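A basket, a bun and a clean table: an afternoon with Stelios Margaritis

Stelios Margaritis has been teaching people to put a house in order for longer than he cares to say, and he still begins with a basket. 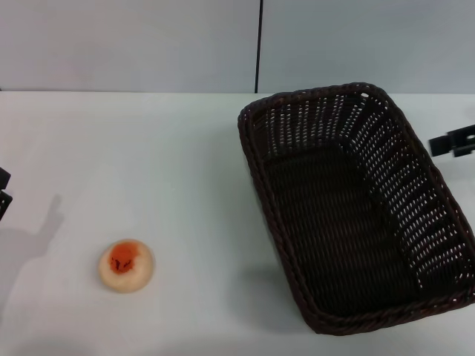
"I like a dark one, woven, with a good thick rim you can get your fingers around," he told me, pouring coffee for us both before I'd even found my pen. "People ask me about shelves and labels and all the rest of it, and I say fine, lovely, but first get yourself a basket and clear one table!"

He learned the habit from his aunt in Bremesar, who baked for half the street and couldn't stand a crumb on her tabletop. Bread went in the basket, the basket went to the table, and whatever was left came back the same way. (He still misses her sesame rolls, and we spent a good while on those.)

His classes at Filness run 90 minutes, and the first 60 go to picking things up and deciding where they live. "It sounds slow, I know - my own brother teases me about it. But you take one small thing, a bun, a spool of thread, and you set it down properly. Then you go on to the next."

Does he ever get tired of it? He laughed at that. "In August, yes, when it's hot and everyone wants to be outdoors. Then I go home and there's my own kitchen table, covered in mail."

The next course starts after the summer break, and he's hoping to add a second evening.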